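Can It Clear the Table Yet?
A conversation with Soo-ah Ban

When I told my mother that I was going to spend an afternoon with somebody who teaches robots, she asked me to find out when one of them would be able to do her dishes. I promised to pass the question on, and I did, somewhere between the first cup of tea and the second, and Soo-ah Ban laughed so hard that she had to put her cup down.

"Everybody's mother," she said. "Mine too. She has stopped asking about grandchildren and now she asks about the dishes."

Ban works at Skostside, a small robotics workshop in Flulbridge, in a long low building that used to belong to a bakery supply firm and still has a loading door that doesn't quite close in cold weather. She has been there since it opened. Before that she spent years on the floor at Clumgate, the housewares warehouse out by the ring road, first packing orders and later fixing the machines that were supposed to be packing them. She is quick to say that this was a better education for the job than any of her classes, although she enjoyed those as well, and would go back tomorrow if someone paid for it.

I had come with a list of chores. It seemed the fairest way to do it. Laundry first, then, because I hate laundry.

"Folding a towel, on a clear table, if the towel is one it has seen before and you are patient, yes, I've watched that done and it's lovely to watch," she said. "A whole basket, with the socks and the fitted sheet and the sweater that is inside out? No. I can't fold the fitted sheet either, so I try to be fair about that one."

Dishes she would only half grant me. Loading a rack with identical cups is something a machine can do all day, and in big kitchens some of them do. The plate with half a lasagna on it is another matter, and so is the wooden spoon somebody has left standing in a glass, and the lid that belongs to nothing. "At home everything is touching something else," she said. "That's the part people don't think about. You reach into a sink and your hand just knows. You don't even look."

And the shop floor? She was more hopeful there, and she talked for a long while about shelves, a subject on which she has strong feelings. Clumgate had 200 bins in the aisle where she started, and she could have told you with her eyes shut which ones stuck. A robot can be given a tidy version of that aisle and do well in it. What it can't do yet, at least none that she has worked with, is cope with the aisle as it looks late in the afternoon before a holiday, when people have been grabbing things and putting them back wherever there was room.

"A shop is halfway between a factory and a kitchen," she said. "So I think the shop comes first, and the kitchen a good deal later. I used to give people a year when they asked me. I've been wrong two times now, so I don't give years anymore."

The program she spends most of her days on is called Ko. It was named after somebody's cat, she thinks, or possibly somebody's cat was named after it; there was some confusion at the time and the paperwork is no help. Ko is given simple instructions in ordinary English – push the star over to the heart, move the cube away from the others, that kind of thing – and it has to work out which block you mean and which way to nudge it.

I must have looked a little let down. I suppose I had been picturing an apron.

"I know, I know," said Ban, who has clearly seen that face before. "You ask about dishes and I show you toys. But think about what you do when you clear a table. You slide the salt over so there's room for the plate. You push the crumbs together. You shove the mail to one side with your elbow. So much of housework is pushing! And when you push a thing it turns, or it bumps the next thing, and then you have to change your mind. If Ko can learn to change its mind on a board, I'll be happy to talk about the table."

She also likes it that the instructions are loose. In her Clumgate days, telling a machine to do something new meant calling a contractor and waiting for him, and once she waited 40 days over a change that took him two hours. Her idea of a useful robot is one that the person on the late shift could simply talk to, and correct, and grumble at, the way you would with a new coworker.

Does she have any help at home herself? She has a vacuum, the round kind, and it was a present. It gets stuck under the same radiator every time and she has grown fond of going to rescue it.

I asked what she would hand over first, if she could hand over anything. She took her time with that, refilled both our cups, and looked out at the loading door. "Putting things back where they go," she said finally. "I don't mind washing and I don't mind cooking. But at the end of the evening, when everything is out of its place and I'm tired – that, I would give away."

I called my mother from the station and told her to keep her rubber gloves.

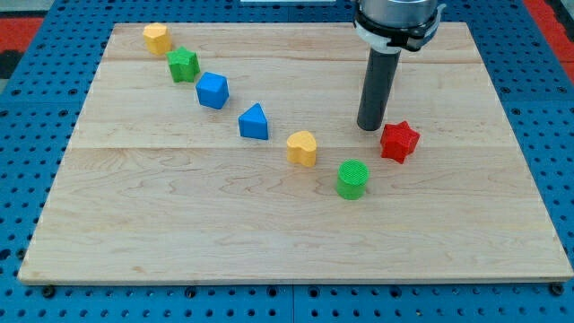 Flulbridge Quarterly | January 2022 | p. 2

Hearts, stars and a cube on the maple board at Skostside, with the end of the arm just beside the red star. Soo-ah Ban is glad to hear from readers who have a chore to suggest, and letters sent to us will be passed along to her at the workshop. She asks that you be specific: what the thing is, where it usually ends up, and where you would like it to go.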